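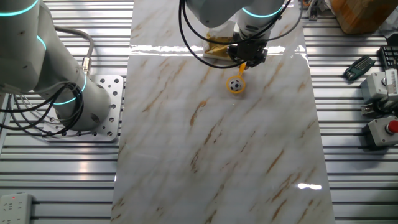
Marmorplatte im Bastelraum - Folie oder echt?
kreidekatze: Ich brauche für meinen Basteltisch eine neue Auflage und schwanke seit Mai hin und her. Echter Marmor kommt bei 194 Euro nur für den Zuschnitt nicht in Frage, also Marmoroptik. Weiß mit grauen Wolken und ein paar goldbraunen Adern finde ich total schön, aber das Glänzende macht mir Sorgen, da spiegelt sich oben gleich ein breiter heller Streifen drin. Wie lebt ihr damit?

HanyuX: Ich hab so was seit drei Jahren und würde es wieder nehmen! Kleinkram findet man auf hellem Grund sofort wieder (bei mir liegt ständig Spielzeug von den Kindern rum). Gegen das Spiegeln einfach die Lampe seitlich stellen.

sägeblatt_258: Sehe ich anders. Glänzend heißt Fingerabdrücke und Kratzer. Nimm matt, kostet bei Stoston dasselbe.

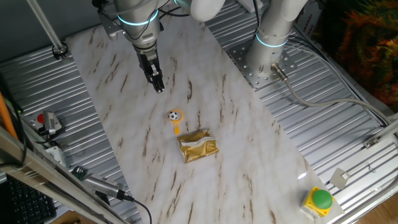 kreidekatze: Matt sehen die Adern halt so müde aus, finde ich. Und liegt die Platte bei euch einfach lose auf oder habt ihr sie verklebt?

HanyuX: Lose, mit Antirutschmatte drunter. Verkleben würde ich nie, dann kriegst du sie nicht mehr runter.

sägeblatt_258: Doch, an den Ecken doppelseitiges Klebeband. Lose wandert sie dir beim Schneiden weg - und schneiden bitte nur mit Unterlage.

kreidekatze: Ok, ich bestelle erst mal ein Muster in Glanz und eins in Matt und melde mich dann.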